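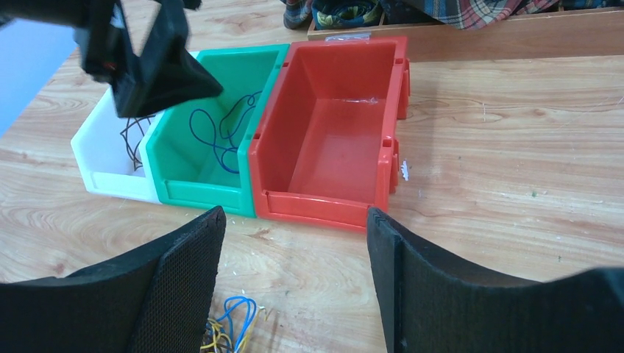
Budgeting a two-arm cell for sorting wire offcuts

Forum: Automation > Purchasing and planning

bovby_bench
10 August 2026
We strip and crimp short leads in small batches and end up with mixed offcuts on the bench. I have been asked to price a two-arm cell that picks them up and drops them into open-fronted stacking bins by type. Three bins for now: white, green, red.

Two quotes in hand. Malix want one price for both arms, grippers, wrist cameras and a year of support. Chauvin quote the arms alone and leave grippers and cameras to us. The Chauvin figure is lower until the missing parts go back in, after which there is very little between them.

Questions:
1. Is the second arm worth the money at this volume?
2. What should I allow for consumables, mainly finger pads?
3. Has anyone put a figure on the time spent setting up bins and bench?

k_ferrule
1. No. One arm picks and places. The second sits there holding nothing for most of the shift, and you pay for its maintenance all the same. Buy one, leave the mounting holes for another.

2. Mesh-faced pads over foam wear at the outer edge first. We fit 12 pairs a year on one gripper. Get the price of a pair in writing before you order the arm. Ours went up by half after the first year.

tangentloss
Disagree on 1. It depends on what the wire does. Straight offcuts, one arm is fine. Anything with a coil set in it springs open when you let go and climbs the walls of the bin, and then the next piece gets dragged out with it. With two arms, one can hold the bin or the bundle while the other places. We tried one arm for a quarter and bought the second in January.

What lengths are you running, OP?

bovby_bench
Mixed. Blue and yellow in small tangles, stripped ends, some longer blue that loops back on itself. There is also a thin black wire that keeps whatever bend it was given. The blue is the trouble.

k_ferrule
Then cut the blue shorter at source. A guillotine stop costs less than an arm.

tangentloss
If the leads are cut to a drawing, the offcut is whatever is left on the reel. You can't always choose.

oldpanelman
On 3, everybody underprices the bench. Things I would put on the sheet:

Bin fixing. Stacking bins are light and slide when a finger touches the front lip. A strip of aluminium angle screwed down behind and in front is enough.
Bin size. Keep all of them the same make and size. The software will cope with a mixture, but you teach each drop point separately and pay an integrator for the hours.
Surface. Pale wood with a strong grain is poor background for thin wire on a cheap camera. Allow for a plain matt mat.
Cleaning. Insulation flecks and scraps of clear film get everywhere. Film is the worse of the two, as it clings to the bin wall and shows up as a reflection. Ten minutes a shift, so cost it as labour.
Clear the back of the bench as well. Trays of cloth and so on end up inside the arm's reach sooner or later.

We logged 52 hours on that lot before the first useful pick.

bovby_bench
52 is more than either supplier has allowed. Malix put two days in the quote, Chauvin nothing.

oldpanelman
Chauvin never do. Ask them for the commissioning sheet from another site and see what comes back.

reel_to_reel
Has anyone looked at the Bamberg gripper? A spare pair of fingers is listed at 646 including pads, which sounds dear, but they swap without tools. At k_ferrule's rate of wear I would want to know the downtime per change before calling it expensive.

k_ferrule
Four minutes with a hex key on ours. Tool-free is not worth 646 to me.

tangentloss
Four minutes plus re-teaching the closing width, if the pad thickness varies. Ours did.

k_ferrule
Fair. We shim them and check against a gauge pin. Call it 15.

bovby_bench
Thanks. I will go back to both for a one-arm price with an option on the second, held for a year, and add oldpanelman's list as a separate line. Pads go in at 12 pairs per gripper until we have our own numbers.

tangentloss
Try a bag of the blue on a supplier's demo cell before you sign for one arm.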